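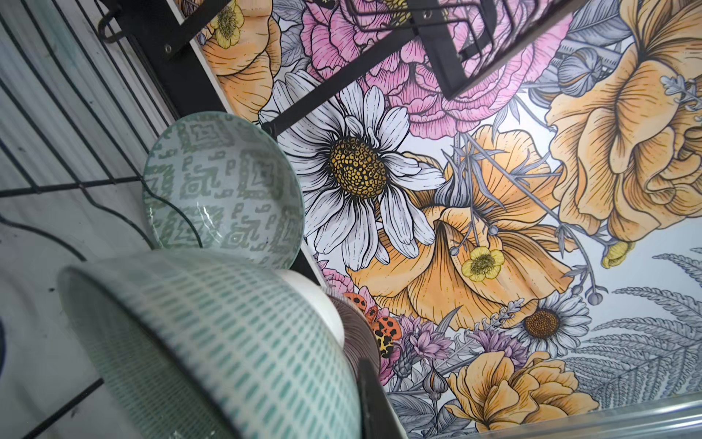
Bowls in a wire dish rack beside a floral mural. Tableware is among the goods commonly sold on trade credit.

Invoice factoring

Invoice factoring is a form of business finance in which a company sells its unpaid invoices to another firm, called a factor, at less than their face value. The seller gets most of the money right away, and the factor collects from the customer when the invoice falls due. Factoring is used mostly by small and medium-sized companies that sell to other businesses on credit. It is uncommon in retail trade, where customers pay at the time of purchase.

Factoring differs from a bank loan in that the factor buys an asset. The factor looks mainly at the credit standing of the customer who owes the money, and a young company with large, reliable buyers may be accepted even when a bank has turned it down.

Parties

Three parties take part in a normal factoring deal. The seller, also called the client, has delivered goods or services and issued an invoice. The debtor is the customer who owes the amount on the invoice. The factor buys the invoice and becomes entitled to the payment. The factor may be a bank, a branch of a bank or an independent finance company.

How it works

The client and the factor first sign a master agreement that sets the fees, the share of each invoice to be paid in advance and the types of invoices that will be accepted. The client then submits invoices as they are issued. The factor checks that the goods were delivered and that the debtor does not dispute the amount, and pays the advance. The remainder, known as the reserve, is held back until the debtor pays. Once payment arrives, the factor deducts its charges and releases what is left of the reserve.

The wholesaler Ostrowski, a supplier of kitchen goods in Trotonness, used this arrangement with the factor Celtden. On an invoice of $1000, the charges were a service fee of 2 percent plus interest on the advance and a small handling cost. Ostrowski received $962 in total after the customer had paid.

Recourse and non-recourse factoring

In recourse factoring, the client must buy back an invoice that the debtor fails to pay. The risk of non-payment stays with the client and the fees are lower. In non-recourse factoring the factor carries the loss, but usually only when the debtor becomes insolvent. A debtor who refuses to pay over damaged or missing goods is generally not covered - such disputes go back to the client under either type. 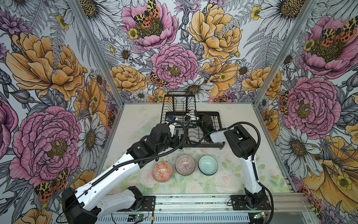 Disclosed and undisclosed factoring

Under a disclosed arrangement the debtor is told that the invoice has been sold and is instructed to pay the factor directly. Under an undisclosed one, the client goes on collecting payments and passes them to the factor, often through a special bank account. Some clients prefer the second method because they do not want customers to think they are short of cash. Factors tend to reserve it for clients with good records and their own credit control staff.

Costs

The price of factoring usually has two parts. The service fee is a percentage of the invoice value and covers bookkeeping and collection. The discount charge works like interest and runs from the day of the advance until the debtor pays, so a slow-paying customer makes the deal more expensive. Contracts may also contain minimum monthly fees, audit fees and a charge for ending the agreement early.

In her handbook on trade receivables, Ľubica Šimek notes that clients often compare only the service fees of different factors and overlook the minimum fees, which can matter more to a business with seasonal sales.

Risks and controls

The main risks for a factor are false invoices, the sale of one invoice to two factors, and heavy dependence on a single debtor. Factors limit these by contacting debtors, setting a ceiling for each one and checking public registers of claims. Software such as Trultance matches invoices against orders and delivery records before an advance is approved.

See also: Accounts receivable, Trade credit, Invoice discounting, Supply chain finance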